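Hiltville Robotics Club – Simulation Subgroup
Minutes of the Tuesday meeting

Present: simulation subgroup, six members. Apologies from the two members on the drive team.
Meeting opened at 4:15 p.m. in the computer lab.

1. Previous minutes
Accepted with one correction. The Rosthorpe qualifier requires a written report as well as the code. The earlier minutes listed the code only.

2. Simulator status
The Puten scene now loads on all lab machines. The older laptops still run it below real time, and training jobs will stay on the desktop by the window. Random seeds are to be written to the log file at the start of every run.

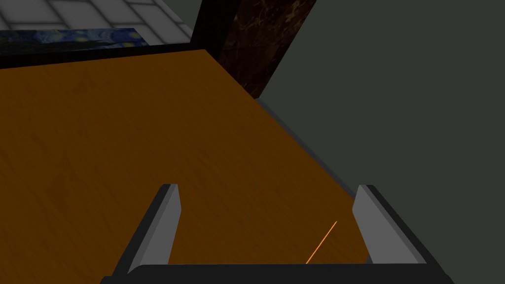 Gripper start pose was the main item. The current script starts each episode with the gripper open and the wrist camera looking down past the fingers. Two members prefer a start point near the middle of the table, on the grounds that the policy should not learn to depend on an edge. With the gripper over the right-center of the wood, the pale rim of the table comes very close to the right finger, and the margin for a sideways correction is small. The thin orange line between the fingers is also in the view, and it was asked whether the policy should see it during training. No decision on the line. Start point to be moved inward and tested over 20 episodes before the next meeting.

3. Training results
The last run used 192 demonstrations. Grasp success on the fixed layout was 90 percent. Results on the shuffled layout were lower and were not recorded in a usable form. The run will be repeated with the logging fix from item 2. Checkpoints older than the last run may be deleted – the shared drive is nearly full.

4. Camera views and backgrounds

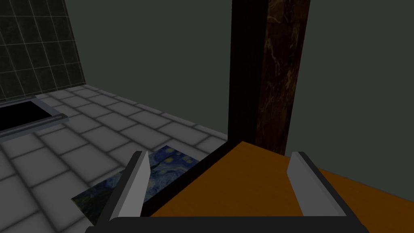
The question of background randomization was carried over from last time. One proposal is to swap wall and floor textures in each episode. The other is to leave the room alone and vary only the lighting and the wrist angle. The second is less work and can be done in the existing config file. Agreed to try the second first and compare both grasp rates in the report.

5. Report for Rosthorpe
Methods section is drafted. Results section waits on item 3. The Macedo team has offered to exchange drafts for comment – accepted, with code excluded.

6. Actions
Move start point and run test episodes: control pair.
Repeat training run with seeds logged: training pair.
Add lighting and wrist angle ranges to config: vision pair.
Clear old checkpoints from shared drive: training pair.

Meeting closed at 5:20 p.m. Next meeting same time, same room.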